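Imness Desktop Repair Study: Frequently Asked Questions

What is the study about?

We are testing whether a robot policy trained on a small number of demonstrations can handle small parts inside a desktop computer, and how much it helps to let the policy ask for a second attempt before it moves on. The method is called Furano. The code that schedules the retries is a separate package called Bretavska, which can be used without the rest.

What does Furano do differently?

Most imitation learning setups predict a short run of motion and carry it out. Furano does the same, but it also predicts how far the gripper should be from the next contact. If the measured distance and the predicted distance drift apart, the arm backs up to the last point where they agreed and tries again from there. The distance estimate is trained on the same demonstrations as the motion. There are no extra labels.

How many demonstrations did you collect?

We collected 149 for the socket task. We dropped 5 of them because the joint readings and the video were out of step.

Who gave the demonstrations?

Elba Zúñiga and Lingyun Tian. We trained one version on each person's data and one on both. The combined version did better than either, though Lingyun's data alone came close.

Why a CPU socket?

It has a lever, a hinged metal frame and a contact area that should not be touched, all in a small space. A policy that is slightly off will push on the wrong thing. We wanted a task where small errors show up early.

What does the work area look like?

The computer lies on its side with the side panel off, and the arms work down into it. We use a view of the whole bench and a close view from the gripper.

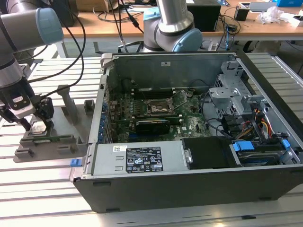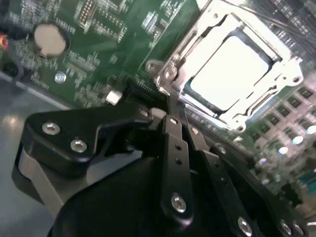
Both views take in the motherboard and the metal frame at the CPU socket.

Has anyone outside your group tried it?

Yes. Escobar wrote to us in January to say that the retry step worked on their own arms after a day of setup, but that it was too eager: their policy backed up even when the part was going in fine, and a run that should have been short took much longer. They asked whether the threshold could be set per task. It can now. The setting is in the Bretavska config file, and the default is looser than it was when they tested it.

How well does it work?

We ran 34 trials of the lever task with the retry step and 34 without it. The version with retries finished more often. Most of the gain came from runs where the first contact missed the lever by a small amount. When the first contact was far off, retrying did not help much, and the arm tended to repeat the same mistake.

Do you need both views?

For the lever, yes. With the bench view alone, the policy reaches the right area but often stops short. With the gripper view alone, it does well once it is close and poorly before that. Glare on bare metal is a problem in the close view, and we have not solved it. Changing the brightness of the training images at random helped a little.

Can it work on other computers?

We have not tested that enough to say. Moving the same case to a new spot on the bench is fine within a small range. A different motherboard will need new demonstrations. In our tests 20 were enough for a usable start on a new board, but the results varied a lot from one training run to the next.

Does the policy check its own work?

Only through the distance estimate. It does not know whether a part is seated correctly. A person inspects each trial and marks the outcome.

Can I get the data?

Write to the study address and say which task you need. The socket recordings are ready to share. The cable recordings are still being sorted.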